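Small Bins, Short Cycles

The town of Oltorden changed its household waste contract in February, and the first effect was on bin size. Residual waste is now billed by weight at collection, with food waste taken separately. Households that once ran a single 50-liter kitchen bin have split the volume between rooms.

Shiuli Uddin, who manages the scheme for the hauler Dewan, tracked 218 households through the change. Bathroom waste proved the awkward stream. It is light, mostly paper and cotton, and it compacts poorly. A liner is often tied off at half its rated capacity. 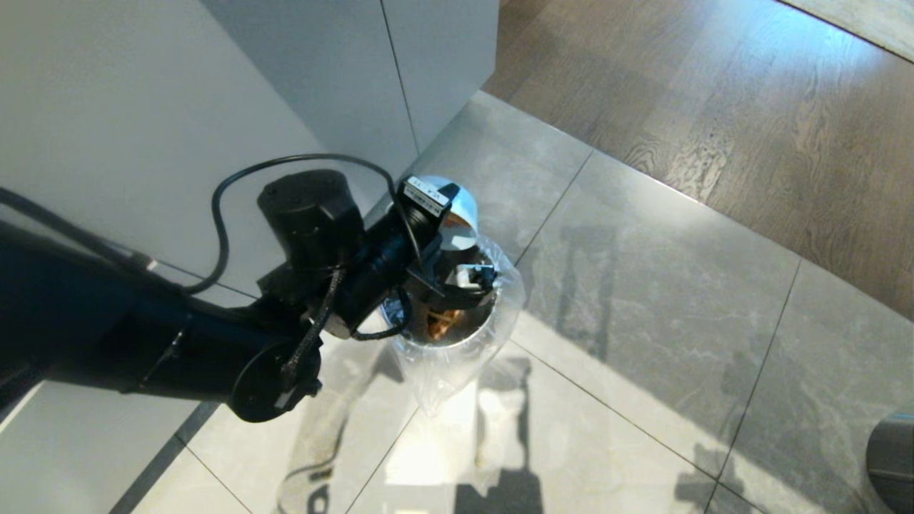
A small white bin with a hinged metallic lid, open, on a tiled floor.

Liner gauge matters more than most buyers assume. Thin film tears at the rim, where the bag folds over a hard edge, and a torn bag is usually doubled. In Dewan's records, doubled bags made up 17 percent of the 1284 liners sampled.

Chaminda Jayasinghe, a materials engineer at Zokov, favors a heavier film cut to a closer fit – less overhang, less stress at the fold. The trade-off is price. A case of 830 costs more than the standard roll stock, and the town has yet to decide who pays the difference.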